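Porura Bench and Workshop Boards > Packing and Shipping > Box styles

Topic: Flat boxes with hand holes – lid won't stay back while packing

kestrel_pack
Posted 16/03/2025
We moved our small parts kits to a flat corrugated box with a one-piece folded lid. Packing is done on a green mat clamped to the table along the far edge. The lid flap has a hand hole near the top. On our stock the score line is stiff, and the flap comes forward over the opening while the second layer is going in. Order size was 1,000, so changing the box is not an option before June. Looking for a method that does not add a tool or a second person.

dunnage77
Fold the lid past vertical twice before loading. The score is the problem. Board that has been stored flat under weight keeps its memory, and one fold does not break it.

kestrel_pack
Already prefolding once. Will try twice. Same style of box on the mat, opened and not loaded, flap standing at the back:

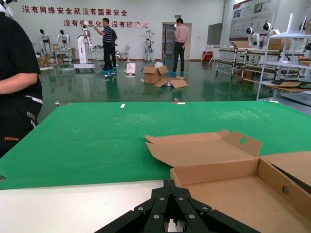 Runden_side_B
Prefolding twice weakens the hinge. We ran 137 boxes that way on the Wusbridge line and the outer liner cracked along the score on the ones that had been stored dry. Tape over a cracked score holds for one trip. I would turn the box so the lid hinge faces the packer and let the flap hang over the table edge.

dunnage77
Cracked liner on a lid hinge is cosmetic. The lid carries no load if the side walls are locked properly.

Runden_side_B
It carries load when the receiver picks the box up by the hole in the lid, and receivers do that. A hole near the top of the flap puts the pull straight onto the hinge.

kestrel_pack
Turning the box means reaching over the flap for every part. Also our mat stops short of the table edge at the front, so the box would sit half on and half off. Not level.

ansari_returns
What is the mat surface? We use the Ansari type, smooth side up, and an empty box slides on it as soon as you push on a flap. Half of what people call a lid problem is the box moving. Put the heaviest item in first, then deal with the lid.

kestrel_pack
Smooth. Scuffed in places but still slides. Heaviest item goes in last at the moment, because it sits on top of the foam.

ansari_returns
Then change the foam layout before you change anything else. Heavy on top is wrong for a flat box anyway.

dunnage77
Agree with that part. Still say fold twice.

kestrel_pack
Results after one shift. Folded twice, heavy item first, foam cut to suit. Flap stays back on most of them. 2 hinges show a hairline on the outside, none are through. Side flaps still lean out but they are not in the way.

Runden_side_B
Keep those 2 and check them again after a week in the dry store. Ours looked fine on the first day as well.

fluteB
Has anyone tried the version with the hand holes in the side walls only? Supplier minimum is 1,661 and I would like to hear from someone before I order.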